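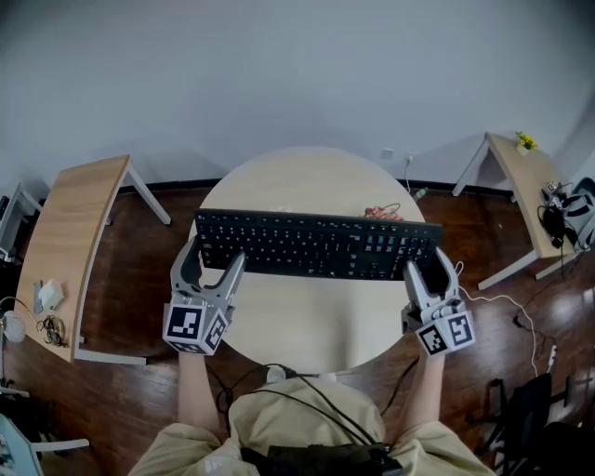

Why write down where the hands start if the markers on the grippers already record it, one visitor wanted to know. The reply from the Movell side was that markers go out of view, and a written start position gives the reviewer something to check the first second of a recording against.

That was early in the open afternoon Dresent held in November at its Klinhom site. I went mostly for the rule sheet. Dresent and Movell have kept one together for a while, and we are trying to write our own.

The sheet is 3 pages. The first covers the person: forearms clear of sleeves, chest straps checked before each session, a break after 55 minutes of recording. The second covers the table. Cables have to be routed before the grippers are picked up, and anything that is not part of the task is either logged or moved. The third covers when to throw a recording out, and it is the one I copied most from.

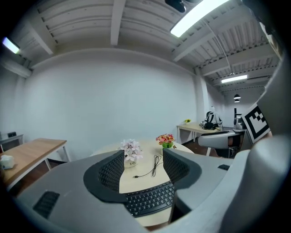
A recording goes out if a finger pad was changed partway through, if someone else reaches in, or if the operator stops to fix a cable and then carries on in the same take. Slow or clumsy work stays in. A missed grasp stays in too, with a note. I had expected the opposite, since our own people delete anything that looks bad.

Last season they kept 1410 recordings and rejected 217. Most of the rejects came down to a missing calibration at the start of the session. They now do calibration before the operator sits or stands at the table, and the second person in the room signs for it.

Floor cables came up again over coffee. The sheet only says "keep walkways clear," and several of us thought that was too loose. Fluller tapes its cables down and bans adapters in walkways – stricter, but easy to check.

The revised sheet goes out to everyone who left an address at the desk. Parking at Klinhom is behind the building, and the side door closes at 5.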